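Kitchen walk-round, Zadham Community Café
Wed 4 June
Checked by: Yolandi Shabalala
With: Lino Benedetti (kitchen lead)

1. Hand basin: soap, towels, hot water
OK. Lovely hot water straight away, and somebody has put up a new hand-washing poster drawn by the after-school club. More of this please!

2. Fridge temperatures logged twice daily
OK. Every box filled in, both fridges, right through to this morning. I could have hugged the clipboard.

3. Raw and ready-to-eat food kept apart
OK. Raw chicken on the bottom shelf, lidded. Salad has its own shelf at the top now, which was my big wish last time.

4. Salad washing and prep
Mostly OK. Leaves are washed in the right sink and spun dry, and the tubs are dated. One tub had a date but no initials. Lino has already had a word with the morning team.
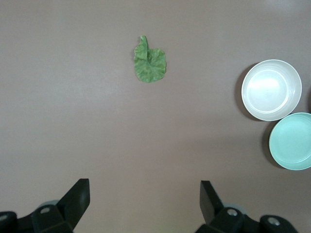
5. Worktops and tables wiped between jobs
OK. Spray bottles are labelled and the cloths are colour coded (blue for tables, red for the raw meat area). Do keep an eye on the contact time on the spray, as it needs a proper soak before you wipe.

6. Probe thermometer
OK. Tested in ice water and in boiling water, both spot on. The soup read 90 when I tried it and the lasagne 70 in the middle, so happy with both.

7. Floor and walkways
Action. The mat by the back door is curling at one corner and I caught my toe on it. Replace or tape down. Katia Greco to sort by 11 June.

8. Fire blanket and extinguisher
OK. Both in place and in date, nothing stacked in front.

9. Allergen folder
Action. Great folder, really clear, but the new pesto isn't in it yet. Add before it goes on the menu.

Actions open: 2
Next visit: Heike Engelhardt will do this one, same list.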